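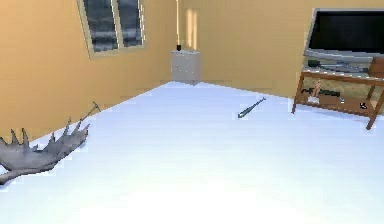

Jomar Calimlim thinks the clearance rule is fine as it stands and that I am looking for trouble. His view, given over lunch, is that a rule people can remember beats a rule that covers everything, and that anyone planning a path with common sense will stay away from furniture legs anyway.

Maybe. I wrote down his objection so I can't be accused of leaving it out. My notes for July 17, 2022:

The Romilgate practice sheet says "keep 200 mm from any obstacle, 100 mm in confined spaces." It never says what a confined space is. It never says what an obstacle is either. A small tool lying on open floor near a TV stand: is that a target, an obstacle, or clutter you may drive over? I asked Irina and Poonam separately and got two different answers, both delivered with total confidence.

An antler flat on the floor is worse. Do we measure from the broad part or from the tip of the tallest tine? The planner uses a bounding box, so it measures from neither. Then we report "rule met" and everybody is happy.

Doors:

- Sheet says treat a door as open or closed. Partly open is not on the list.
- Knobs are left out of the door footprint in the Statov checker. They stick out from both faces. Līga filed this already, no reply.
- No word on which side to pass if the swing is unknown. 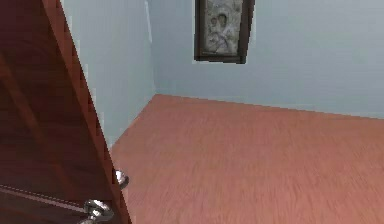

So I don't accept the line in the draft report that says we are "in full compliance." We ran 539 episodes through the checker and 18 were flagged. I went through those 18 by hand and most are arguments about wording. The ones that worry me are in the pile that passed, where the checker had no opinion on a door standing ajar and scored it as clear. A pass from a tool that can't see the problem tells me very little – and the sim doesn't charge us for a scraped knob.

What I want before September:

1. Define "obstacle" by height and by whether the task names it.
2. Add a third door state, and include the knobs.
3. Measure from the mesh, or admit in the report that we don't.
4. Have someone outside the team read a sample of the passes. Austra has offered.

Poonam says item 3 will slow the checker down too much. I'd like to see a timing before I believe that. Jomar says item 2 is pedantic and he'll vote for it if I stop bringing it up.

Left to do: rerun the door set with the knob geometry switched on, same seeds, and save the logs under Pridcombe this time. The last batch went into my home folder and I had to dig for it.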